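A visit to the Grundirska costume store
2026-09-20

Twice a year the Grundirska theater opens its costume store to visitors, and this time I got a ticket. I sew for a small amateur group, so for me it was better than a premiere. The store is not in the theater. It is in the former Kollár weaving mill, on the other side of the river, and you must take the tram to the last stop and then walk along a wall for quite long.

We were divided into groups and each group received cotton gloves. The first room is for men's coats and uniforms, hung on two levels, with the upper level reached by a rolling ladder. Each piece has a cloth label sewn inside the collar, with the play, the year and the measurements of the actor. When a coat is changed for another actor, the old label stays and the new one is sewn under it. I saw a gray overcoat with 7 labels. The lining was replaced so many times that only the shoulders are from the first coat.

The store keeps 1,148 complete costumes and over 1,000 single pieces, mostly skirts, vests and shirts. Shoes are counted separately. There are 381 pairs, and they are sorted by size and not by period, because the actor's foot decides first.
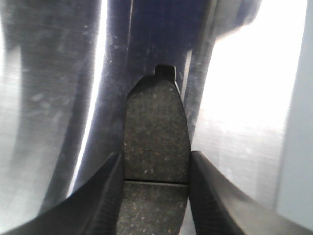

In the dye room it was warm and smelled of vinegar. Our guide showed us how they make new cloth look old. A shirt from the shop is too white under the stage lights, so it goes first into weak tea, then they rub the elbows and cuffs with pumice. She let us try on a scrap. I rubbed too hard and made a hole, and she said that many people do this the first time.

After this came the part which I wanted most – the buying office. It is one desk, a window and a wall of fabric samples on rings. Most of the wool comes from Romau, where a mill still weaves short lengths for theaters. Buttons and hooks they order from Tirnix once a year, in January, when the budget is new. I asked how they buy for a big production. The answer was that they look in the store first, then at flea markets, and new cloth is bought last.

A few practical things, if you want to go. The stairs are steep and there is no elevator. Photographs are allowed in the first room only. The visit takes two hours and you stand almost all of it, so wear flat shoes. Bags stay at the entrance, but you may keep a notebook and a pencil. Pens are not permitted near the fabric.

Tickets for the January opening will be sold at the theater box office, not online.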